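Looking after the hands: Trorham's workshop robot gets a new upkeep routine

13 August 2018 – Anyone who has ever owned an old car will know the feeling that Oleksandra Boiko describes when she talks about the two-armed robot in her care at the Trorham workshop. It goes along nicely for weeks, you stop thinking about it, and then one morning a thumb comes in a little to the side of where you told it to go, and you lose the whole day finding out why.

Boiko has been the technician in charge of the machine since December, and this month she and her colleague Milan Desmet have finished putting together a proper written routine for keeping it in good order. It replaces what she cheerfully calls "the shoebox", a pile of notes left behind by everyone who had ever tightened a screw on it (some in pencil, one on the back of a bakery receipt). The new version runs to 12 pages and lives on a hook beside the work area, where people will hopefully read it.

The heart of the routine is the hand check. The five fingers on each hand are moved by small drives that slowly drift from their set positions with use, and Boiko says it's the thumbs that give the first sign of trouble. Once a morning, before any other work is started, the operator brings the hands to the table, opens them fully, closes them, and opens them again, watching for any finger that lags behind its neighbours. After that comes a short session with the fruit and the basket, which have become a sort of measuring stick for the whole team. 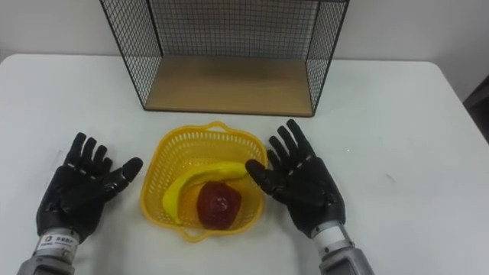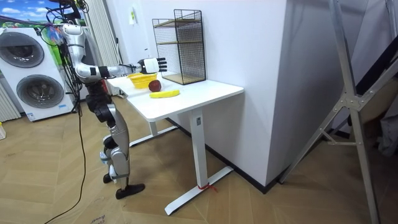
Drunduna, the small firm that runs the workshop, settled on a standard set of objects early on, and Desmet is very firm about not swapping them for others. If the objects change, he says, you can't tell whether it's the hand that has gone off or just the job that has become harder. A banana is a good test for a thumb, with its long curve and an end that can ride up over the rim of the basket, right where the thumb wants to go. An apple asks for something quite different, a rounder grip with the fingers sharing the load, and a hand that does well with one can still make a mess of the other.

When a finger does fail the check, the routine sends the operator to the wrist before anything else. Boiko was keen on this point, and you can hear in the way she tells it that she learned it the hard way. Last winter she spent the better part of an afternoon taking a finger apart, and had the pieces laid out on a tea towel in perfect order, before finding that the fault was a connector further down that had worked its way partly out of its seat. It went back in with a click, and the finger, once she had put it all together again, was as good as new. "I was very pleased and very cross," she says.

Cables get a section of their own, and it's the longest in the document. The operator is asked to follow each one by hand from the shoulder down to the floor, feeling for stiff spots and flat spots, and to lift the arm slowly to its full reach to make sure nothing pulls tight. Desmet wrote most of these pages, and he has added a friendly reminder that a cable lying on the floor is going to be stepped on sooner or later, however careful everyone means to be.

The joints are looked at every 2,000 moves, a figure the pair arrived at by going back through the shoebox and noting when things had needed attention in the past. The last round came early, at 1,257, after Desmet heard a faint ticking in an elbow that he didn't care for. A bolt had backed off slightly. He tightened it, marked it with a dab of paint so that any further turning will show, and then did the same for its partner on the other arm while he had the paint open.

Replacement parts come from Harasym, where Yoon-hee Moon looks after the orders and has, by all accounts, been very patient with the number of phone calls. Finger joints used to take 6 weeks to arrive. The workshop now keeps a small tray of them on the shelf, along with spare connectors and a tin of the right grease, and the routine asks whoever takes the last of anything to write it on the sheet before going home.

Réjean Girard, who manages the workshop, says the change has already made mornings calmer, and that newer staff are happier doing the checks on their own now that the steps are set down in order. He would like to see the same sort of thing written up for the bench equipment next, though Boiko has asked for a few quiet weeks first – a request he says he is inclined to grant.

Copies of the routine are kept at the front desk for visiting technicians. Questions about the hand check can be left there for Boiko or Desmet, and corrections are welcome, preferably in pen.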